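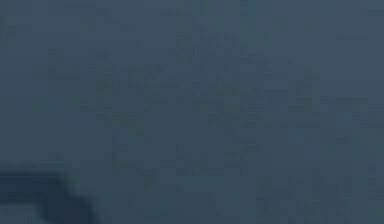 청회색 면에 가로로 늘어선 희미한 자국. 글자로 읽을 수는 없다.

해전 목격담을 항해일지와 대조하는 법

제1차 세계대전 해전을 다룬 책이라면 거의 빠짐없이 수병의 증언이 들어간다. 포연이 어쩌고, 갑판이 어쩌고 하는 문단이다. 읽는 맛은 있다. 그런데 그 문단을 근거로 글을 쓰려는 사람이라면 일단 의심부터 하고 시작하는 편이 낫다. 나는 이런 증언을 꽤 오래 들여다봤고, 해가 갈수록 덜 믿게 되었다.

예로 쓸 것은 화물선 호비아(Hovia)호 침몰 건이다. 지중해에서 호송선단에 끼어 가다가 잠수함에 당했다고 알려진 배로, 유명하지 않아서 연습용으로 알맞다. 유명한 해전은 남이 해석해 놓은 것이 너무 많아서 자기 눈으로 읽기가 어렵다. 호위를 맡았던 무장 트롤선 위카(Wikar)호의 항해일지가 남아 있고, 생존자 증언이 책에 실려 있다. 가장 많이 인용되는 책은 스베바 파리나(Sveva Farina)의 선단사인데, 문장은 좋다. 각주는 그만 못하다.

준비물

항해일지 사본, 증언이 실린 책이나 편지, 당시 수로를 그린 해도, 종이와 연필. 표 계산 프로그램을 써도 되지만 처음 한 건은 손으로 해 보기를 권한다. 필기체 판독 프로그램도 여러 가지 나와 있다. 나는 에믹스(Emix)를 한 달 써 봤는데 인쇄체는 그럭저럭 읽고, 연필로 갈겨쓴 당직 기록에서는 숫자를 태연하게 지어냈다. 틀린 숫자가 깔끔한 활자로 나오면 원본의 지저분한 숫자보다 더 그럴듯해 보인다. 판독 결과를 쓰더라도 숫자만은 원본 사진과 한 칸씩 맞춰 보자.

1단계. 증언이 언제 쓰였는지 찾는다

책에 인용된 증언에는 날짜가 없는 경우가 많다. "한 수병은 이렇게 회상했다"로 시작하는 문단이 그렇다. 회상했다면 언제 회상했는가. 이튿날 편지에 쓴 것과 노인이 된 뒤 손자 앞에서 말한 것은 같은 무게로 다룰 수 없다. 각주를 따라가서 원출처를 찾고, 작성 시점을 맨 윗줄에 적는다. 원출처가 또 다른 책이면 그 책의 각주로 간다. 세 번쯤 따라갔는데도 바닥이 안 나오면 "출처 미확인"이라고 적고 넘어간다. 이 네댓 글자를 적기 싫어서 사람들이 무리를 한다.

호비아호 증언 가운데 제일 생생한 것은 화부의 것으로 되어 있다. 어뢰 항적을 보았다는 내용이다. 화부가 당직 중이었다면 있었을 곳은 갑판 아래다. 비번이라 갑판에 나와 있었을 수도 있으니 이것만으로 거짓이라고 할 수는 없다. 다만 당직표를 확인하기 전까지는 "보았다"를 "보았다고 말했다"로 고쳐 써 둔다.

2단계. 시각의 기준을 확인한다

초보자가 제일 많이 걸려 넘어지는 곳이다. 일지의 시각이 그리니치 기준인지 현지 시각인지, 배에서 따로 맞춘 시각인지 먼저 알아야 한다. 같은 선단의 배끼리도 시계가 꼭 맞는다는 보장은 없다. 상대편 기록까지 쓴다면 한 시간 차이쯤은 기본으로 나온다고 생각하자.

방법은 단순하다. 양쪽 기록에 모두 나오면서 해석의 여지가 적은 사건을 하나 고른다. 출항 신호, 일몰, 등대 통과 같은 것. 그 사건의 시각 차이를 구하고 나머지 시각에 똑같이 적용해 본다. 다른 사건에서도 차이가 일정하면 시계 문제고, 들쭉날쭉하면 누군가 나중에 기억으로 채워 넣었을 가능성을 생각해야 한다.

위카호 일지에는 일몰 무렵 기록이 유난히 가지런하다. 날씨가 나쁘고 배가 공격받는 중인데 필체가 흔들리지 않는다. 원본이라기보다 정서본으로 보인다. 정서본이라고 버릴 필요는 없지만, 베껴 쓰는 사람은 앞뒤가 안 맞는 대목을 다듬고 싶어 하기 마련이다. 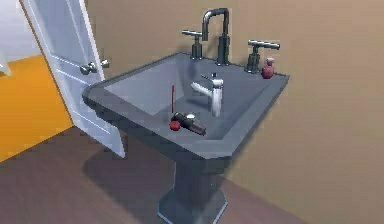

시각을 맞췄으면 표를 만든다. 왼쪽 칸에 일지, 가운데 칸에 증언, 오른쪽 칸은 비워 둔다. 오른쪽에는 나중에 의문점만 적는다. 해석을 적지 말라는 뜻이다. 표에 해석이 섞이면 며칠 뒤에는 어느 것이 기록이고 어느 것이 내 생각인지 본인도 구별하지 못한다. 나도 그래서 표를 통째로 다시 만든 적이 있다.

3단계. 거리와 방위는 범위로 적는다

증언 속의 거리는 대체로 못 쓴다. 파리나의 책에는 잠망경이 630미터 앞에 나타났다고 되어 있다. 야드를 미터로 환산하면서 생긴 숫자일 것이다. 원문에 눈대중으로 적힌 값이 환산을 거치면 갑자기 정밀해진다. 이런 숫자를 만나면 원래 단위로 되돌려 보고, 딱 떨어지는 수에 가까운지 본다. 가깝다면 그 증언자는 그냥 "꽤 가까웠다"고 말한 셈이다.

방위도 마찬가지다. 진방위인지 자침방위인지, 뱃머리를 기준으로 한 상대방위인지 밝히지 않은 기록이 흔하다. 밝히지 않았으면 표에 세 가지 경우를 모두 적는다. 귀찮다. 그래도 해도에 선을 그어 보면 셋 중 하나는 육지 위를 지나가서 저절로 탈락하는 수가 있다.

해도는 반드시 당시 것을 쓰거나 당시 것과 비교한 것을 쓴다. 지금 지도에 표시된 항로와 등대는 그때 것과 다를 수 있다. 난파선 위치를 표시해 주는 인터넷 지도는 참고만 하자. 점 하나가 찍혀 있다고 누가 내려가서 확인했다는 뜻은 아니다.

4단계. 증언끼리 베꼈는지 살핀다

증언이 여럿이면 믿음직해 보인다. 나는 반대로 여럿일 때 더 조심한다. 호비아호 건에는 증언이 7건 있는데, 그중 5건에 "유리창이 깨지는 듯한 소리"라는 표현이 들어간다. 모두가 같은 소리를 같은 비유로 들었을까. 생존자들이 한 배에 옮겨 타서 항구까지 함께 갔다면 가는 동안 이야기를 맞췄을 것이고, 음모랄 것도 없이 사람들은 원래 그렇게 한다. 신문 기사가 먼저 나오고 회고가 나중에 나왔다면 기사부터 찾아본다.

확인 순서는 이렇게 잡는다.

먼저 같은 비유나 특이한 낱말에 밑줄을 긋는다.
각 증언의 작성 시점을 순서대로 늘어놓는다.
밑줄 친 표현이 처음 나온 곳을 찾는다.
그 표현을 뺀 나머지에 서로 다른 정보가 얼마나 남는지 본다.

마지막 항목이 중요하다. 남는 것이 없으면 그 증언은 앞선 증언의 복사본으로 취급하고, 근거로 따로 내세우지 않는다.

이냐키 세구라(Iñaki Segura)는 이 방식이 너무 가혹하다고 보는 쪽이다. 그가 낸 소책자를 보면 수병의 말을 관료의 서류로 재단하지 말라는 대목이 나온다. 일리가 없지는 않다. 일지를 쓴 장교에게도 감출 것이 있었고, 함장이 자기 실수를 빼고 적었을 수도 있다. 그래서 일지 역시 같은 표에서 같은 의심을 받아야 한다. 하지만 세구라가 그다음 쪽에서 증언을 통째로 옮겨 놓고 검토 없이 결론으로 건너뛰는 것은 따라 하지 않기를 바란다.
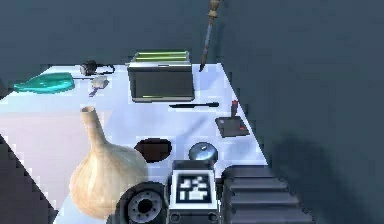 5단계. 비어 있는 시간을 센다

일지에는 빈 시간이 있다. 위카호 일지는 공격이 있던 날 24시간 가운데 밤 당직 부분이 거의 비어 있다. 이런 공백을 보면 뭔가 있었다고 쓰고 싶어진다. 대중서에는 "일지가 침묵하고 있다"는 문장이 단골로 나오고, 그 뒤에 저자의 상상이 몇 쪽씩 이어진다. 밤에 바빠서 못 썼을 수도 있고, 별일이 없어서 안 썼을 수도 있고, 종이가 떨어져 나갔을 수도 있다. 전후 며칠의 밤 기록을 함께 보고 평소에도 비어 있었는지부터 확인하자. 평소에도 비어 있었다면 그 공백으로는 아무것도 주장할 수 없다.

사본을 볼 때는 쪽 번호도 본다. 번호가 건너뛰면 원본을 신청할 이유가 된다. 신청이 오래 걸릴 수 있으니 9월에 낼 글이라면 봄에는 움직여야 한다.

6단계. 문장으로 옮길 때

표가 채워졌으면 이제 쓴다. 두 기록이 일치하면 단정해도 되고, 한쪽에만 있으면 누구의 기록인지 밝힌다. 어긋나면 어긋난다고 쓴다. 편집자는 이 부분을 줄이자고 할 것이다. 독자가 지루해한다는 이유에서인데, 해전사를 일부러 찾아 읽는 독자가 그 정도도 못 견디는지 나는 잘 모르겠다.

같은 사건을 두고 쓸 수 있는 문장을 비교해 보면 다음과 같다.

피할 문장: 호비아호는 해 질 녘에 어뢰를 맞고 순식간에 가라앉았다.

쓸 만한 문장: 위카호 일지는 일몰 직후 폭발음을 기록했고, 생존자 증언 대부분은 배가 빠르게 가라앉았다고 말하지만 침몰까지 걸린 시간은 서로 다르다.

두 번째 문장이 멋없다는 것은 안다. 어뢰라는 말도 빠졌다. 기뢰였을 가능성을 지울 근거를 나는 아직 못 찾았고, 파리나의 책에도 그 근거는 없다. 잠수함 쪽 기록에 그 시각 그 해역의 발사 보고가 있다면 바로 고쳐 쓸 생각이다.

자주 받는 질문 몇 가지

증언이 하나뿐이면 못 쓰는가. 쓸 수 있다. 하나뿐이라고 적으면 된다.

자료 정리 프로그램은 무엇이 좋은가. 문(Moon)을 쓰는 사람이 주위에 많고 태그 기능은 편하다. 다만 출처 칸을 비워도 저장이 되기 때문에, 게으른 날의 내가 넣은 자료를 나중의 내가 못 믿게 된다. 빈칸이면 저장이 안 되게 설정을 바꿔 놓고 쓰자.

가족에게서 들은 이야기를 넣어도 되는가. 넣되 누구에게서 누구를 거쳐 왔는지 적는다. 할아버지가 그 배에 탔다는 말부터 승조원 명부로 확인할 것. 명부에 없는 경우가 생각보다 많고, 그때 명부를 의심하기 시작하면 끝이 없다. 철자가 다른 이름까지는 찾아보고, 그래도 없으면 접는다.

번역된 증언은 어떻게 하는가. 원문을 구한다. 구하지 못했으면 비유와 숫자는 인용하지 않는다.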